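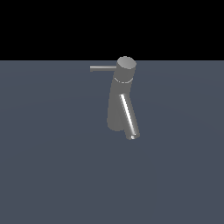 *Figure 4. Faucet object loaded, lever pointing left, no arm spawned yet.*

## 4. Comparing grippers on the faucet task

The faucet is the task most people pick first, on the theory that everyone has turned on a tap. Give yourself an afternoon anyway. You will need the Baltudora simulator installed (section 2) and at least two gripper models in your `tools` folder. The examples use the Diltau two-finger and the Strachan three-finger.

### 4.1 Load the object

1. Open a new session and choose **Objects > Fixtures > Faucet, single lever**.
2. Check the view against Figure 4. You want a gray faucet on a plain blue-gray ground with black behind it. There is no sink. Please stop writing to us about the sink.
3. Confirm that the lever and the spout stick out in roughly opposite directions. If you see only one of them, orbit the camera until you see both.
4. Save the session under a name you will recognize in March. `test_final_new2` has not served anyone well.

> **Note:** The shiny part is the spout. It does not move, and no gripper, at any price, will make it. The joint you care about belongs to the lever.

### 4.2 Add the first gripper

1. Choose **Arm > Spawn**, then pick the Diltau from the tool list.
2. Set the start distance to 15 cm from the lever tip.
3. Set grip force to 60 percent. The slider goes to 100, and you will be tempted.
4. Press **Run batch** and enter the number of trials. We use 100 per gripper. Fewer will also give you a number, just one you shouldn't show to people.

> **Caution:** Do not spawn the arm with its base inside the faucet. The physics engine will settle the dispute by throwing one of them over the horizon, and the batch will log this as "lever moved."

### 4.3 Swap and repeat

1. Choose **Arm > Replace tool**. Don't delete the arm and spawn a new one, or the random seed resets and your two batches no longer match.
2. Pick the Strachan. Leave the distance and force where they were.
3. Run the same number of trials.
4. Open **Results > Side by side**.

A trial passes when the lever has turned 41 degrees or more and the gripper has let go. Grippers that turn the lever and then refuse to release it are listed under "Held." The three-finger model may spend a lot of time there, as the lever is thin and the third finger has to go somewhere.

> **Note:** Gurnville controllers report angles in radians. If every trial fails by a suspiciously large margin, check **Units** before blaming the hardware.

Camera placement is covered in section 5.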